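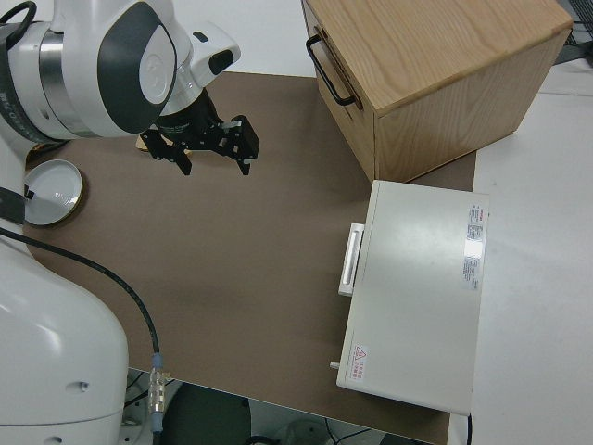
Questions I get asked about the Skoltley puzzle library

What is it, then?

It's a lending library for jigsaws! I started it with 20 puzzles from my own cupboard and a notice in the post office window, and it's grown a fair bit. You borrow one, you do it, you bring it back and take another.

Do I have to live in Skoltley?

No. Plenty of people come over from Drisen, and Nadiia Kravchuk keeps a shelf going there for anyone who can't get to us. Her shelf has mostly the smaller ones, so ask me first if you're after something big.

How long can I keep a puzzle?

A month is what I write on the card, but if you're stuck on the sky just message me and I'll put you down for longer. The exception is November, when everybody wants the Christmas ones at once and I do get a bit strict – sorry.

Which sizes have you got?

Most are 1000 pieces. There are also some with 72 big chunky pieces, which are lovely for small children and for anyone whose eyes get tired. I don't take anything over 2000 any more (I haven't the shelves, and my dining table said no).

What if a piece is missing?

Tell me! I won't be cross. I write it on the lid, something like "one gone, bit of hedge", and it goes back out. Do check under the rug and inside your slippers first, though. Larysa Levchenko found one in the turn-up of her trousers after I'd already written the lid.

Can you cut a replacement piece?

I can't, but Rostyslav Polishchuk sometimes will if it's a wooden puzzle. He needs the pieces that go round the gap, and he likes a decent photo of the picture on the box. It's slow, so please don't chase him.

Does it cost anything?

80p a puzzle, which goes on elastic bands, tape and new boxes. Children's ones are free.

Can I give you my old puzzles?

Yes please, as long as you've done them fairly recently and know what's missing. Bag the pieces inside the box. No puzzles that have been glued, I can't lend a glued one.

How do I join?

Come to the hall when the door's propped open, or ask Zlata Boiko at the shop for a card. Fill in your name and a phone number and you can take one home the same day.

Page last changed 2019-06-29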